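Setting Up a Chilled Sandwich and Snack Counter in a Small Shop
Guidance for independent retailers
Prallow Retail Advice Service
Last reviewed 24 December 2024

Introduction

This guide is for owners and managers of small shops who wish to sell chilled sandwiches, wrapped snacks and drinks from a single counter. It covers the choice of position, the ordering of stock, the arrangement of the display, labelling, and the daily routine. It does not cover hot food, which is dealt with in a separate guide, or the sale of alcohol.

Readers who make sandwiches on their own premises should register as a food business before they begin. Readers who buy in sealed sandwiches from a supplier should still check with their local council, as the rules on registration apply to most shops that sell food of any kind.

Before you start

You will need:
A chilled cabinet with a working thermometer
A second thermometer, kept separately, for checking the first
Flat trays that can be lifted out and washed
Shelf-edge strips and price cards
A bound daybook or printed log sheets
A written agreement with your sandwich supplier

Read the cabinet maker's instructions in full before it is delivered. Many cabinets must stand upright for several hours before being switched on, and most need a clear gap at the back for air. A cabinet pushed hard against a wall will work harder, cost more to run and may fail in warm weather.

Step 1. Choose the position

Walk through the shop as a customer would, from the door to the till. The counter should be visible from the door but should not block the way in. Sandwich customers are generally in a hurry, and most will not go to the back of a shop to look for lunch.

Keep the cabinet out of direct sun. If the only suitable place is near a window, fit a blind and use it. Keep it away from radiators, and from the draught of a door that is left open in winter, as a constant change in air temperature makes the cabinet cut in and out.

Allow enough floor space for two people to pass. A customer using a wheelchair should be able to reach the lower shelf from the side as well as from the front.

Step 2. Agree terms with the supplier

Ask for the following in writing: the delivery time, the shelf life remaining on the day of delivery, the smallest order accepted, and the arrangement for unsold stock. Some suppliers will take back unsold sandwiches and credit part of the cost. Others will not, and their lower price may not make up for the waste.

Begin with a short range. The Murakami store, which took part in our trial in April, opened with 23 lines and cut the number sharply within the month. Its manager, Sayaka Takagi, found that a shorter list sold better and was far easier to keep in date. Our advice to a new counter is to begin with six fillings, of which at least two should contain no meat or fish.

Order lightly in the first fortnight. An empty shelf late in the afternoon is a smaller loss than a full one at closing time, and the record of when each line sold out will help you to set later orders.

Step 3. Plan the layout on a table

Do not work out the layout inside the cabinet. The door will be open too long, the stock will warm up, and you will be in the way of customers. Use a table of about the same width as the counter and set out empty packs, or one pack of each line, until the arrangement is settled. Chilled food used for this purpose must be thrown away afterwards and must not be put on sale.

The following points should be observed.

Place sandwiches in the centre, at or slightly below chest height. They are what the customer has come for, and other goods sell because they are beside them.

Place drinks to one side and crisps or other dry snacks to the other. Dry snacks need not be chilled and should not take up space in the cabinet if there is a shelf next to it.

Stand wedge packs so that the filling faces the customer. A pack laid flat shows only bread. If the packs will not stand unaided, use a tray with a raised lip or a simple divider.

Leave a finger's width between rows. Packs that are wedged together are pulled out in pairs, and the second is often put back in the wrong place.

Keep strong-smelling lines, such as egg and tuna, in sealed packs only.
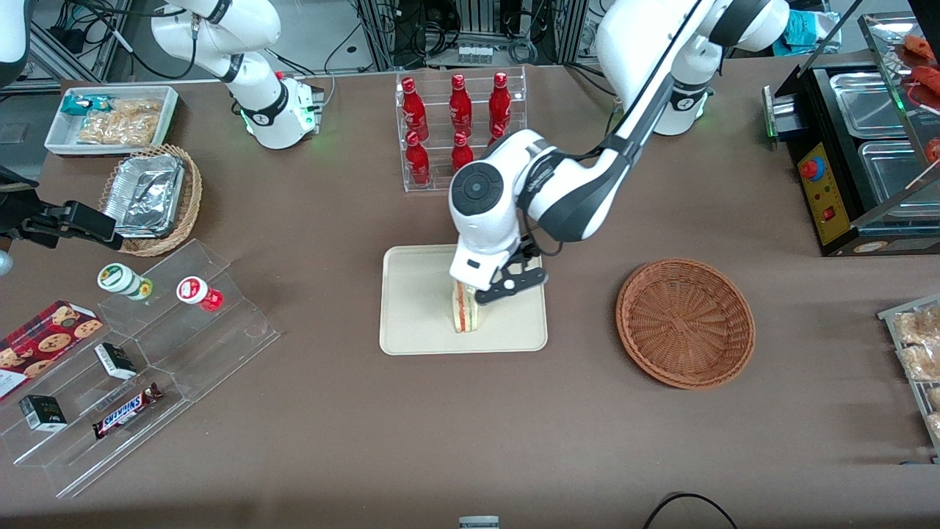 A sandwich wedge stood on edge on a tray, with snacks and drinks set out on the same table.

When the arrangement is settled, draw a plan of it on a single sheet of paper. Mark each line by name, not by price, as prices change more often. Fix a copy inside the stockroom door, where the person filling the cabinet will see it. Shops that use the Mikudix planning sheet may record the layout there instead, but a paper copy should still be kept.

Step 4. Label and price

Every line must have a clear price. Use one style of card throughout, with lettering large enough to be read from a pace away. Handwritten cards are acceptable provided that they are neat and are replaced when they become marked.

Sandwiches made and wrapped on the premises must carry the name of the food and a full list of ingredients, with allergens made to stand out in the list. Bought-in sandwiches will normally arrive with this information already printed. Check that price stickers do not cover it. They are often placed over the ingredients by mistake, particularly on small packs.

If you run a meal offer, state plainly which goods are included. A small coloured dot on the shelf edge is sufficient. Goods outside the offer should not be placed among those within it, as this leads to disputes at the till.

Step 5. Fill the cabinet

Switch the cabinet on well before the first delivery and leave it until the temperature has been steady for some hours. Chilled food in England, Wales and Northern Ireland must by law be kept at 8°C or below. We recommend setting the cabinet at 5°C, to allow for the opening of the door during busy periods.

Wash your hands before handling stock. Check the date on each pack as it comes out of the delivery crate and refuse any that do not meet the agreed shelf life. Place the packs with the shortest date at the front.

Do not fill above the load line. Cold air must be able to move across the top of the stock – a cabinet that is too full may read correctly at the thermometer and still be too warm on the upper shelf.

Step 6. Keep the daily record

The temperature should be checked and written down at opening, at midday and at closing. The entry should give the time, the reading and the initials of the person who took it. If the reading is above 8°C, move the stock to another fridge, note the time, and check again after a short interval. If you cannot tell how long the food has been above that temperature, do not sell it.

At closing, remove every pack that has reached its use-by date. Sandwiches past a use-by date may not be sold, reduced or given away. Enter the number removed against each line, and use these figures when placing the next order.

Kenta Hamada, who looks after training for the Hola group of shops, asks new staff to complete the log under supervision for their first six shifts. We consider this a sound practice for a shop of any size.

Step 7. Clean the counter

Trays should be lifted out and washed each evening in hot water with detergent, rinsed, treated with a food-safe disinfectant and allowed to dry fully. Wipe the shelves and the inside of the door at the same time. Once a week, empty the cabinet and clean the base, the seals and the drain. Crumbs gather in the lower seal and will in time prevent the door from closing properly.

The grille should be brushed clear of dust once a month with the power switched off.

Common difficulties

Condensation on the glass. Check the door seal first, then the room temperature. If both are in order, the cabinet may be standing in a draught.

Packs falling forward. Reduce the depth of the row or fit a lip to the tray. Do not use tape, which leaves a residue that holds dirt.

One line always left over. Move it to a different place for a week before removing it from the range. If sales do not improve, replace it.

Drinks selling without sandwiches. Check whether the sandwiches can be seen from the door, and whether the price card is legible.

Further help

A printed copy of this guide, with blank log sheets, may be requested from the Prallow office by quoting leaflet 177. Requests for large-print copies should be made in the same way.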